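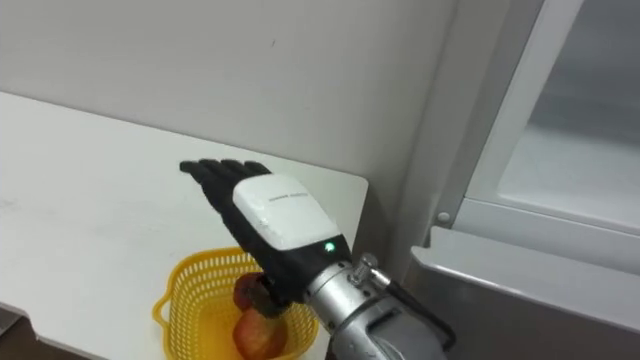
Page 74

Garden Supplies > Watering > Drip Irrigation > Distow Border Kit

Distow Border Kit

The Distow is a low-pressure drip kit for flower borders, hedges and raised beds. It runs from an ordinary outside tap or from a water butt, provided the butt stands on a base at least as high as a house brick on its end. One kit waters a border up to 20 metres long.

In the box you get the main hose on a reel, 5 branch lines, a tap connector, a filter, end stops and a bag of pegs. The drippers are already fitted. Extra branch lines are sold singly.

Lay the main hose along the back of the border and leave it in the sun for an hour before you peg it down – it will lie much flatter. Cut the branch lines with secateurs or strong scissors. Push each one onto its connector until it meets the collar. Run the water for a minute with the end stops off to flush out any grit, then fit them.

The hose can go under bark or gravel but should not be buried in soil. Rinse the filter monthly while the kit is in use. Drain everything in October and bring the filter indoors. The hose can stay out all winter.

The Distow works with the Mathebula tap timer, sold separately. Older Prolldale fittings have a wider thread and will need an adaptor. Please check before ordering, as we can't take back hose that has been cut.

Order code: 672
Colour: brown or black
Guarantee: 5 years on the hose, one year on connectors

Orders placed by noon on Monday go out the same day. For help planning a longer border, or one on a slope, send a rough sketch with measurements to Nokuthula Joubert at the Gratitard trade counter.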